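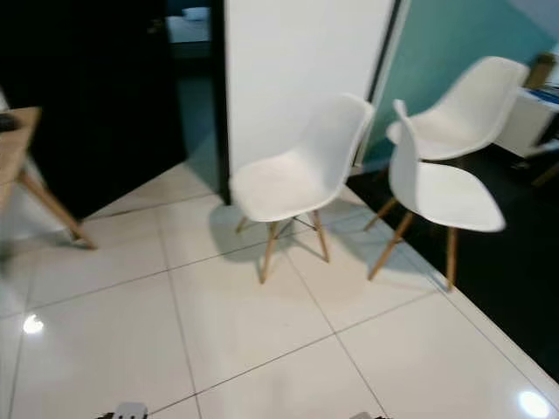

Driltness Home Task Kit, for school clubs and student teams

Driltness is a set of exercises for a club that already has a two-arm robot with grippers. The students work in normal rooms, between chairs, tables and kitchen equipment. The kit was written by Edvin Engebretsen and tested with the student club in Sterkilholm.

In the box: 72 task cards, 15 score sheets, one guide for the teacher.
Price: 2,665 per club, or 2,000 for clubs registered in the Ostanum competition.
Delivery: from October.

Cards are sorted by room. Most teams begin with the furniture cards and take the kitchen cards later. 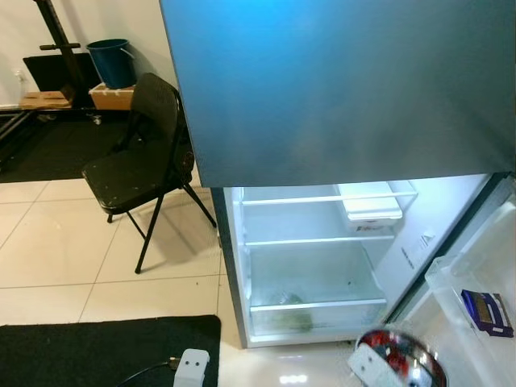 Kitchen work: gripper and shiny bowl at the open refrigerator.

The robot is not included. For questions about the cards, please write to Bernd Schmieder at Kirkegaard.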